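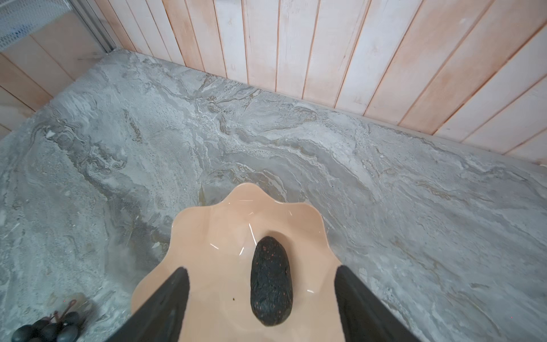

Words: Bozkurt

FOR RELEASE IN OCTOBER

Vumusgate opens its Rernau kitchen corner, and would like a few claims toned down

Kitchen fitters Vumusgate will open a new display corner at their Rernau showroom this October, with a grey marble-patterned worktop from the Plukov range set against pale wooden planking. Visitors may come in from 8 in the morning and put shopping bags on it.

The firm has fitted 500 kitchens and has grown wary of the way worktops are sold. We are told that a swirl of grey and tan veining "brings calm to the home". We have seen no evidence of this. What a busy pattern may do is make crumbs harder to spot, and whether that counts as a benefit depends on who wipes up.

We have similar doubts about the styled dish. A scalloped peach dish with one dark, avocado-shaped thing in the middle looks very well against grey. It also takes up a fair piece of worktop, and most of our customers would sooner have the space for a chopping board. Buy the dish if you like the dish – it will not make the kitchen any bigger. 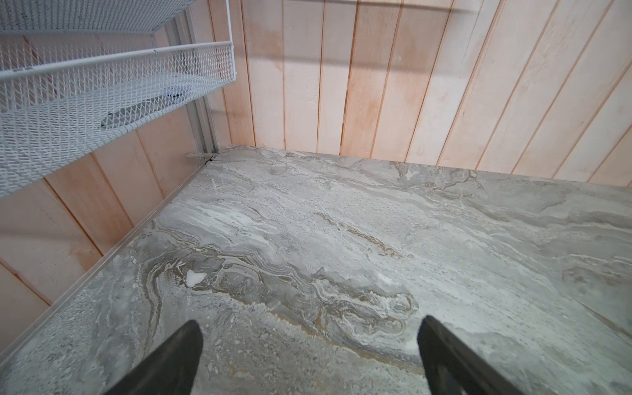
The Rernau corner: marble-patterned worktop, pale planking on both sides and a thin grey edge trim on the left.

The planking deserves a harder look too. Vertical boards are in fashion, and the grooves between them will need cleaning, which brochures tend to pass over. Anyone thinking of boards behind a hob should ask their fitter what finish goes on them and how often it has to be renewed. If the answer is "never", ask again.

Plukov worktops are priced from £55 a sample panel, refunded against an order. Customers may keep a panel at home for 2 weeks before deciding, and we suggest they spill something on it. Coffee is a fair test. Beetroot is a better one.

Vumusgate makes no promise that a new worktop will get anybody cooking more.

Press enquiries: Vumusgate, Rernau showroom. Trade visits by appointment only.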